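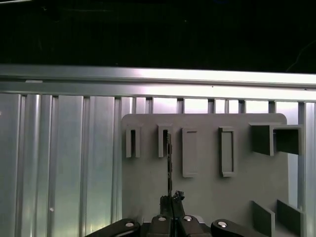 Wrist camera view, gripper at the second slot holder of the Allero board.

The Allero is a gray task board for collecting insertion demonstrations. Ours stands against a ribbed metal wall, and we used it through April to record 400 teleoperated episodes for a slot insertion policy.

Fixtures stick out far enough to cast shadows, which helps, as board and fixtures are all one matte gray. Depth is still hard to judge from the wrist view alone. With a thin dark part in the fingers, the dark slot opening gives little contrast, and operators slowed down over the last stretch of travel. We added a side camera after 75 episodes and kept both streams.

The two slot holders are nearly identical. Label the target in every episode or the policy will mix them up. The framed recesses and open boxes suit placing tasks, which we have only tried briefly.

Logging went through Plustel, whose export dropped the gripper width channel until we set it by hand.

Good: rigid, no glare off the board. Bad: one color only, no printed markers for calibration. Rating: 4 out of 5.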